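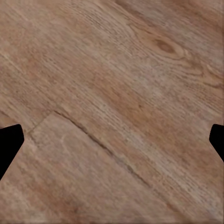
Forum Simulation Cavham Start Themen Suche Anmelden

jakero_dev: Meine Pose-Schätzung springt, sobald die Handgelenkkamera nur Boden sieht. Zwischen den offenen Fingern liegt dann bloß Holzmaserung und eine dunkle Fuge, daran hängt sich der Tracker auf. Bis zu 100 Merkmale, fast alle falsch.

T_Mota: Textur austauschen, fertig.
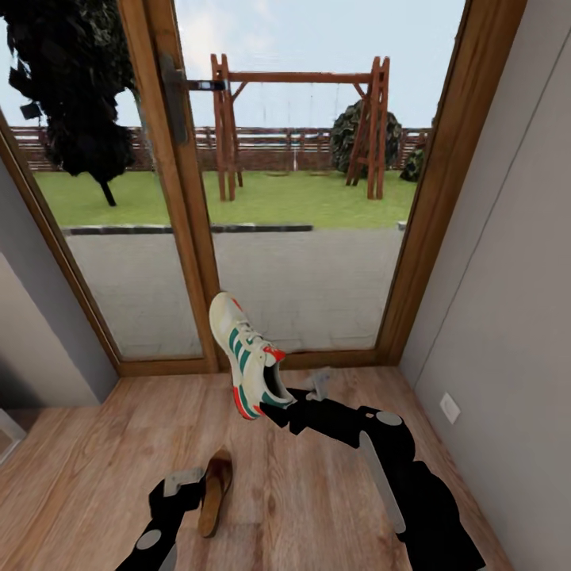

jakero_dev: Will ich nicht – beim Schuhe-Aufräumen soll der Planer damit klarkommen.

lurdes.moreira: Sehe ich auch so. Maske für die Finger rein und die Kopfkamera höher gewichten.

T_Mota: Kostet Rechenzeit. Bei 2 Armen merkt man das.

jakero_dev: Teste ich heute Abend mit 900 Episoden.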